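Resard Home Stay Pilot: Progress Report to the Suominen Fund
Prepared by Vilho Hakala, project lead
Period covered: second half of the pilot, to the end of December

Where we stand

The fund asked whether small home stays in Resard can bring in steady money for households outside the summer season. My answer at this point is that I don't know, and I am wary of anyone who says they do. Bookings are up on the first half. So is the amount we spent to get them.

We recorded 170 guest nights in the period. The plan called for more, and the plan was written by people (myself included) who had never tried to fill a spare room in November. A good share of the nights came from one walking club that came twice. Take the club out and the picture is a lot thinner. I would ask the fund not to quote the total without that note beside it.

Households

We have 37 households signed up. Signed up means they filled in the form and let us visit. It does not mean they are hosting. Several have yet to take a guest, and two have told me they joined mainly for the repair grant. I don't blame them, but the grant rules should have seen that coming.

The repair grant is capped at 2000 per household. Most of it went on heating, locks and bathroom work. We had set aside money for a decorating package put together by Sisteler, with matching bed linen and wall colors. Few hosts wanted it. They have their own bedding and their own ideas, and I have seen no sign that guests care about matching sets. I have stopped promoting the package and would like to move what is left of that line to heating.

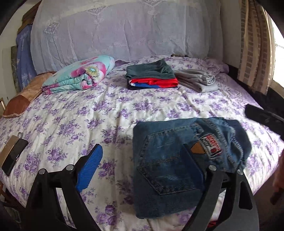
Bedroom with rose-print bedspread, lace curtain and folded comforter.

Guest comments have been kind, as comments left in a host's kitchen tend to be. The mailed survey is a better guide and it is less flattering. Breakfast and welcome score well. Directions to the house score badly, and so does hot water in the morning. The return rate was poor, so I would not lean hard on either finding.

Booking system

The Devon booking page went live late. It now takes payments, but it still lets two guests reserve the same room if they do it close together. This happened in November and we paid for a hotel. The supplier says the fault is fixed. I have asked for a test with one of us watching before we pay the final invoice.

Spending

We are under budget, which looks better than it is. The savings come from the late start on the booking page and from training sessions we put off when the trainer fell ill. Both costs will land in the next period.

What I am asking for

Approval to move the unspent decorating money to heating repairs.
A rule that new hosts must open their room for a set number of nights before the second half of the grant is paid.
No new villages until we have a full winter of figures from Resard. I know there is interest in growing quickly. Nothing in these numbers supports it yet.

The cost tables and the survey form are attached. The host list has been left out at the request of some households and can be read at our office.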